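Trovine – signing out, staying signed in, and other session stuff

README for the sessions part of the app. Written in a rush between two releases, so expect gaps. If something here disagrees with what the app does, trust the app and open an issue.

What it is

Trovine is a small chat client for Android. Talks to any Zullent server. This folder holds the code for accounts and sessions: signing in, signing out, switching accounts, hiding your online status, wiping local data. Message sending lives somewhere else (see the transport folder).

Why a separate README

Most of the mail we get is about signing out. The old menu buried it under Settings, then Privacy, then Devices, then a long press. People were uninstalling the app to get out of their account. Fixed in the September build, but the older builds are still going strong and the questions keep coming.

Signing out, current build

Open the side menu
Tap your account name at the top
Tap Sign out
Pick "this phone" or "all devices"

"This phone" drops the token and leaves the message cache where it is. "All devices" asks the server to kill every token on the account. It can take up to 5 minutes for the other devices to notice, depends how often they poll.

Signing out, older builds

No button in the main menu. Either go the long way round (Settings, Privacy, Devices, long press on the phone's name, Remove) or clear the app's storage from Android settings. Second one also deletes unsent drafts. There is no way to get drafts back, please don't ask us to add one to the old branch, it's frozen. 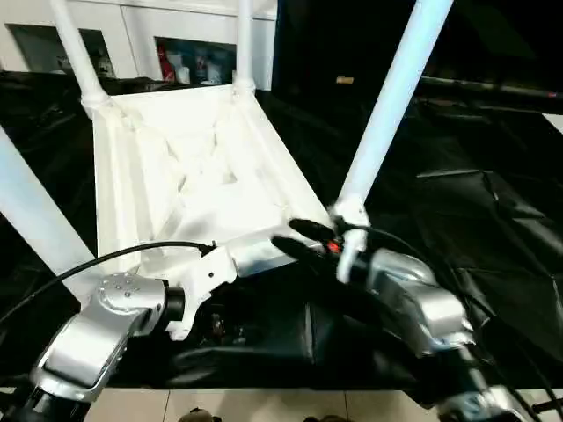

White frame and rods

Session states

There are 4:

active – token valid, socket open
idle – token valid, socket closed, push only
hidden – as active, but the server is told not to publish your status
ended – token gone, cache may or may not still be there

Hidden is per device. If you hide on the phone and leave the desktop client open, your contacts will see you online from the desktop. This gets reported as a bug about once a fortnight. It's how the protocol works. We might add a warning.

Going from ended back to active always needs the password. No silent resume, we took it out after it kept signing people back in to accounts they'd left on purpose.

Config

Everything is in session.conf. The keys people tend to touch:

port – default 1542. Change it on both ends or nothing connects and the error is useless
keep_cache – yes or no. No means the cache is wiped at sign out
max_accounts – default 5. Higher works but the switcher gets ugly, names run into each other
start_hidden – yes or no. Applies at next start, not straight away
log_level – leave on "warn" unless you are chasing something. "debug" fills the disk surprisingly fast

Comments start with a hash. Blank lines are fine. Tabs are not fine, the parser chokes on them and tells you the wrong line number. Known, not fixed.

Switching accounts

Tap the account name, pick the other one. The first account goes idle, it isn't signed out. So push still arrives for it. If you don't want that, mute it or sign out properly.

Drafts belong to the account they were written in. Attachments waiting to upload get paused on a switch and carry on when you come back – this was broken for a long while, older builds just lost them. 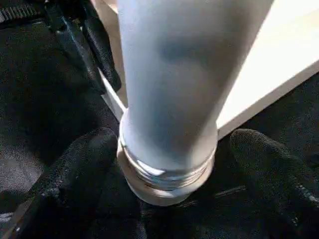
Can I appear offline without signing out?
Turn on Hidden from the account menu, and do the same on every other device where you're signed in.

Can my contacts tell that I'm hidden? They see you as offline. Read receipts are a seperate setting though, so if those are on you'll give yourself away the moment you open a chat. Typing notices are switched off while hidden.

Translations

The session screens have 136 strings. Lục is the code name for the Vietnamese translation, and it's complete. Jivitham is the Malayalam one, done apart from the error messages. Both live in their own branches and get merged before each release.

If you're translating, please keep "sign out" and "remove account" as different phrases. They do different things. Sign out keeps the account in the list with a grey dot, remove takes it off the list and deletes the cache whatever keep_cache says. One early translation used the same word for both and people lost their history.

Long words break the account menu on narrow phones. Test it at the biggest font size before sending anything in.

Building

Normal Android build, nothing clever. Run the session tests first, they need a local Zullent server listening on the default port. Without one they hang instead of failing. Kill it and start the server, then try again.

The test for "all devices" is slow. Skip it with the quick flag if you're only changing strings.

Known problems

Grey dot sometimes stays grey after signing back in. Restart the app
Sign out while offline removes the token locally but the server doesn't hear about it until the next time that phone connects
Push can arrive a few seconds after sign out. It's already in the queue by then
Switcher ignores the dark theme on some phones
Clock being wrong on the phone makes the token look expired, and you get thrown out in a loop. Set the clock to automatic

Reporting

Open an issue. Say which build, which Android version, and which of the four states you think you were in. Attach the log if you can, but look through it first and take out your adress and anything private. Tokens are masked, server names aren't.

Patches welcome, small ones especially. One change per patch. Anything touching the token store will sit for a while before it's merged, there's a second review for that part.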